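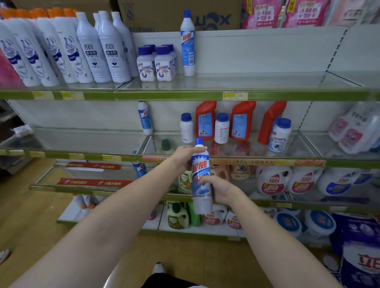 I have read four separate guides this month on how to set out a cleaning aisle, and I don't believe any of them were written by a person who has had to restock one. They all begin with the shopper's eye and where it travels. My eye travels to whatever I came in for. If I want the white bottle with the blue cap and a toilet printed near the bottom, I'll look for the toilet. It would help if the bottles next to it didn't have toilets on them as well.

The guide people pass round most is the Skireck one. Its big claim is that you "block by colour" so the customer reads the shelf from a distance. Fine for shampoo, maybe. In toilet cleaner you've got white plastic and then you've got more white plastic. Blue cap, orange cap, that's your colour block.

And colour blocking puts two rival products with the same cap side by side, so the next person to pick one up puts it back in the wrong row. I give it until about teatime.

Second claim: bring everything forward to the front edge so the shelf looks full. We called this facing up when I did it, and I did it for years, and it does look nice. It also hides the fact that you have one bottle left with nothing behind it. The night shift sees a full shelf and orders nothing.

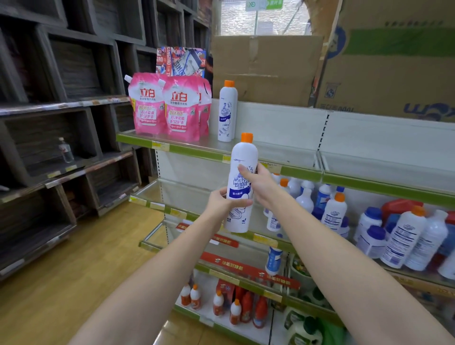 The same guide wants the refill pouches kept well away from the bottles, in a "soft pack zone". I'd like to see the soft pack zone after a delivery. Pouches slump. They want something solid next to them, and a row of bottles does that job for free. Separate them and you end up with a heap.

I asked the Plelance people (they sell shelf plans to small shops) whether they'd tested any of this. They sent me a PDF. It says sales "improved" in a trial covering 543 shelf positions. Improved against what? It doesn't say. Over how long? Doesn't say that either. There is a very handsome graph with no numbers up the side.

Further down it mentions 1,295 separate products. So a bit over two products to every position, unless the positions kept changing, in which case I'd like to know who was moving them and whether that's in the cost.

Price tickets. Every guide says one ticket under every product, lined up with its left edge. Agreed! Nothing to argue with. But then they tell you to shuffle the products every few weeks to "keep the bay fresh". Pick one. I have never seen a shop do the shuffle and have the tickets right the next morning.

My own rule for tickets is dull. Ticket moves first, bottle second. If you do it the other way you get called to the till halfway through and then there's a drain cleaner sitting over the price of a fabric softener.

Also sceptical about stock on top of the unit. The guides call it untidy and tell you to clear it. Clear it to where? A small shop's back room is the size of a wardrobe. Boxes up top are the back room. Keep the heavy ones off, face the printed side out so you can read what's in them, and leave it at that.

Dividers, though. I was ready to be rude about dividers, and I've come round to them a bit. A clear upright between two lines stops the bottles wandering into each other. What I don't accept is that you need one every few inches, which is what you'll be told by anybody selling them.
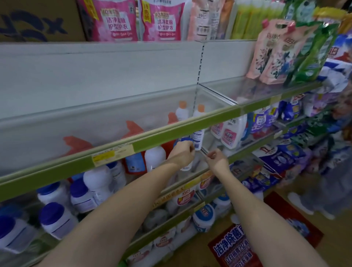

Bundano replied that dividers only work if they're fixed at the back as well as the front, otherwise the first heavy jug shoves them sideways and you've got two crooked rows where you used to have one.

Fair point, and I'd add that they get sticky. One leaking cap of softener and the thing needs a proper wash, not a wipe. None of the four guides mention cleaning the shelf at all. In the cleaning aisle.

Someone else wants to know whether the paid version of the Skireck guide is any better. It's 129 pages and I've got as far as the part on "shelf storytelling". I'll post again if there's anything in it about orange caps.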